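Jul 22, 2022

Notebook, Hurkell reading and reasoning pilot. Entry by M. Taipe, copied to Märta.

Finished going through the spring essays from the Hovport school. We have 477 scripts in all, both year groups together. Märta Engström had already marked the first batch in March using the old sheet, so I re-marked those with the new one before looking at her scores. It took longer than planned and the afternoon is gone.

Main thing to write down: the old sheet rewards length. A student who fills both sides of the paper picks up marks under "development" even when the second side repeats the first. The new sheet asks whether the student raises a point that wasn't in the prompt and then does something with it. Short scripts do better under it. A few of the long tidy ones drop by a full band, and I expect the teachers will want to talk about that.

Disagreements between Märta and me were mostly on the middle band. We differ on what counts as an original point. She gives credit if the idea is new for that class; I was giving credit only if it was new to me, which is a poor rule, as I've now read several hundred of these. Switched to hers. Scripts already marked under my rule are in the blue folder and need a second pass. I'll take the first half.

Prompt 4 is still a problem. It asks students to say what a good school would teach, and most of them list jobs. Could be the wording, could be what they hear all year. Sulemana used a version with no mention of school ("what is worth knowing?") and the answers they sent us were looser but more varied. I'd like to try that wording at Hovport next term with one class only, and leave the others alone so we can compare.

Notes from the teacher call:
-- Lesson time for open writing is down to 15 minutes in the lower year. Everything else in that block is test practice.
-- Two of the teachers let students pick their own topic on the last round. Those scripts are not in our set and should not be added.
-- They want feedback per class, no individual scores. Fine with us.

Rokero sent the updated consent forms. The line about keeping scripts after the pilot ends is still vague. I've asked for it to say five years or give another number, and I won't file any more scripts until that's settled.

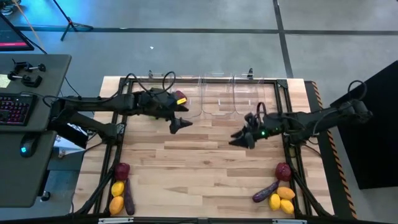 Do we tell students that originality is being marked?
For this round, they are told after they've written. Märta's worry is that if they know beforehand they will reach for something odd to please us, and I think she's right for the younger ones. The older year might be different and we could test it.

To do: second pass on the blue folder, draft the reworded prompt, send Märta the list of scripts where we were more than one band apart. Also find the spare copy of the old sheet -- mine has coffee on it and the bottom row can't be read.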